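Senddale Handling
Used and new equipment for small workshops

Home > Handling > Arms and grippers > Asudico gripping hand with bellows wrist

Asudico gripping hand, bellows wrist, white pads

Stock ref: 874
Condition: new, and one ex-demonstration unit
Fits: Lonavix bench arm, other arms by adapter plate (ask first)
Price: on request, see the note on prices further down
Lead time: in stock until the October stocktake, then to order

We sell this hand and we have one working in our own board shop. Most of what is written below comes from the second of those facts. If you want the maker's version, the leaflet is available from the counter and it is very cheerful.

What it is

A gripping hand for the end of a robot arm, meant for picking up, holding and passing flat or slightly awkward pieces. The wrist is covered by a ribbed rubber bellows to keep dust out of the joint. The pads are rounded and replaceable. The linkages behind them are metal and open at the back, so you can get a brush in.

It was sold to us as a way to "free up" two people at the board bench. We have kept both of them, and we would ask any customer who is planning on the opposite to read the whole page before ringing.

What it does well

It holds a piece at the same height all afternoon. People don't, and people who have tried to do so come away with sore shoulders. Before we fitted the arm, one person held each panel while another checked the edge and stuck the label on. Now the arm holds it. The person who used to do the holding does the checking at the next bench, and the complaints about wrists and shoulders have dropped off. We didn't measure this. We asked, and that was the answer.

It is also steady with sanded board. The pads are rounded, so there is no hard corner to dig in, and we have had very few marked faces since we learnt to turn the grip force down. The factory setting is too high for anything softer than oak. Turn it down on the first day.

What it does badly

Thin stock that bows. The hand closes, the sheet bends, and the arm carries on as if all were well. There is a slip warning in the software and we have seen it stay silent with a panel lying on the floor.

Anything waxed or freshly oiled.

Mixed batches. The leaflet says the changeover between sizes is "instant". In our shop a changeover takes 16 minutes when the person doing it knows the job, and a good deal longer when they don't. If your work is long runs of one size, you may never notice. If you do short runs, sit down with a pencil before you buy, as the changeovers can eat everything the arm gives you.

Noise. It isn't loud, but it is constant, and the bench next to ours asked to be moved.

What it changes for the people working beside it

Customers ask about payload and reach and hardly ever ask about this, so we have given it its own section.

The job gets less tiring and more boring. Both are true at once and they fall on different people. Whoever feeds the arm has the dull end. For the first month we left the same person on it for whole shifts, mostly through not thinking, and the result was a lot of mistakes after the two o'clock break. We now swap over every 50 panels. The screen has a counter and the swap goes by the counter, so there is no argument about whose turn it is.

Somebody also has to look after the thing. That work is real and it was nowhere in the quotation. Wiping the pads, checking the bellows for splits, tightening what has worked loose, restarting it after a stop. At first this fell to whoever happened to be standing closest. We have since put it down as a proper duty with time set aside, and paid for the training. We would suggest you settle that part before the crate arrives, and settle the pay for it too.

People stop talking as much. Two people holding a board between them talk to each other. One person and an arm don't. We hadn't expected it and have no fix to sell you, though moving the checking bench so that it faces the feeding bench has helped a little.

There will be a week when everyone hates it. Ours was the third week, after the novelty had gone and before the settings were right. Don't book a big order for that week.

About the cameras

The hand can be ordered with a small wrist camera. The view is close, and a good part of it is taken up by the bellows and the pads themselves, but it does show whether a pad is sitting flat against the work, which is hard to judge from where the operator stands.

Ask your people before you fit it. The camera points at the work, but it also takes in whatever is behind the work, and that may include your staff. We agreed that ours would be used for setting up and fault finding only, and that nothing from it would be used to judge anybody's speed. That is written on a sheet by the bench. We won't fit the camera for a customer who has not told their own workers about it. We have lost a sale that way and expect to lose another.

Using it in a small shop

You need a firm bench or a floor mount. A folding table will not do, whatever you have seen in videos. You need clear space on the feeding side, a stop button that can be reached from both ends, and decent light.

A proper risk assessment is your job and we can't do it for you. The arm slows when it meets resistance, but a board in its grip has corners, and the corners don't know anything about the arm's safety settings. We keep faces and hands out of the swing of the panel as well as the swing of the arm, and there is a painted line on our floor for the panel.

Dust is the main enemy. The bellows does its job at the wrist. The linkages have no such cover and want brushing out at the end of each shift, more often if you are sanding nearby. Don't use an air line on them, as it drives the dust into the pivots.

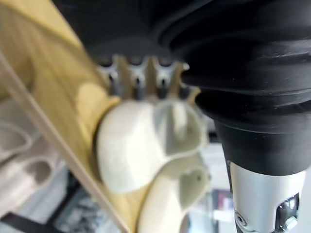 Asudico hand on tan board, seen from the wrist camera. White pads against the face, linkages behind, bellows above.

Wear and spares

Pads: sold in pairs. They mark and go shiny with use, and a shiny pad slips. We change ours when they look polished, well before the hours given in the leaflet.

Bellows: sold singly. Look along the folds for fine splits. A split bellows can be changed in the shop with hand tools, but getting the collar back on is fiddly and it helps to have a second pair of hands. Human ones.

Linkages: not a shop repair. Send the hand back to us.

Adapter plate for arms other than Lonavix: order no. 3501. Tell us the make of your arm and the bolt pattern. Plates cut to the wrong pattern by the customer's own drawing can't be returned.

Software

The hand runs from So, the maker's setting-up program. So is fine once it is set up. The updates are less fine. One of them put our grip force back to the factory figure without saying so, and we found out by way of a dented door panel. Write your settings on paper and tape the paper inside the cabinet. Check them after every update.

You do not need a subscription to run the hand, in spite of what the opening screen implies. Press "later".

A note on prices

We don't print a price here, and we know that's annoying. The hand alone is a fixed sum and we will tell you what it is over the telephone. What people really want to know is the cost of the hand, the arm, the mount, the plate, the training, a set of spares and the lost output while everyone learns, and that depends on your shop. We will go through it line by line with you. Please bring the person who does the job at present. They generally know within five minutes whether it will be any use, and we have sent several customers home with a better trolley and an adjustable stand instead.

If the sum only works by taking somebody off the wage bill, we don't think the sum works. You will still need them for the changeovers, the stops, the odd sizes, the cleaning and the days when it sulks.

Trying one

The ex-demonstration unit can be seen running in our board shop most mornings before eleven. Bring your own material, and bring the awkward pieces as well as the nice ones. Anyone can make a gripper look good with a clean flat panel.

Longer trials are possible for customers within delivery distance. We bring the arm and collect it again, you pay the carriage, and we ask that the people on the bench fill in our sheet themselves without the manager in the room.

Guarantee

New hand: twelve months, parts and labour, pads and bellows excluded as wearing parts.
Ex-demonstration hand: three months.
Damage from air lines, solvents or dropping is not covered.

Often bought with this

Lonavix bench arm, short reach
Adjustable panel stand, hand-wound
Pad pairs, white
Anti-fatigue mat (for whoever ends up standing at the feeding side)

Back to Arms and grippers
Ask about this item
Print this page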